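Clear Plastic, Pale Wood
Storing and cleaning molded trays and covers at the home workbench

Clear molded plastic is the least forgiving material in most workrooms. A painted box hides wear for years. A transparent cover shows each fine scratch as soon as light crosses it at a low angle, and the curved areas show it first.

Most of the damage is done in storage. Trays and covers get stacked directly on one another, rim against face, and are pulled out sideways. The Flestden shelving line, sold mainly to hobby shops and small studios, now includes a divider set with slots 50 mm wide. Each piece stands on its long edge and touches nothing but the slot. We fitted a set in September and have had no new scratches on the covers kept in it.

Cleaning

Dust is abrasive. Rinse it off before any cloth touches the surface. Lukewarm water with a few drops of dish soap is enough for ordinary dirt. Solvents should stay away from clear plastic unless the maker names them as safe -- some will cloud the surface or start fine cracks at a molded corner, where the material is already under stress.

Dry with a clean microfiber cloth, in straight strokes. Circular strokes leave circular marks, and these are easier to see. Inside a raised rim, fold the cloth over a fingertip and follow the curve.

Light marks can be polished out. Deep ones need wet sanding, and 400 grit is too coarse to finish on. It leaves a uniform haze that has to be worked down through finer papers before polish will do anything. On a tray that costs less than the paper, replacement makes more sense.

The work surface

A pale wooden top such as the Gruvura has one practical drawback for this work: clear plastic is hard to find on it. The outline comes mostly from reflections along the rim and the curved lip. A lamp set low and to one side brings the edges up. Overhead light flattens them.

Wood also holds grit in its grain. Wipe the top down before setting a cover on it, and lift the piece to move it.
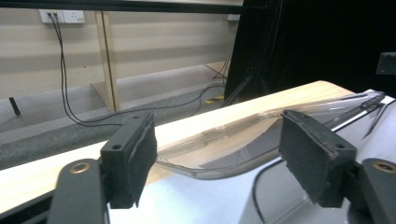
Cables

Power leads should reach the bench from the wall side and stay off the area where plastic is handled. A lead dragged over a cover will mark it if there is dust underneath. Two adhesive clips along the rear edge of the top are sufficient.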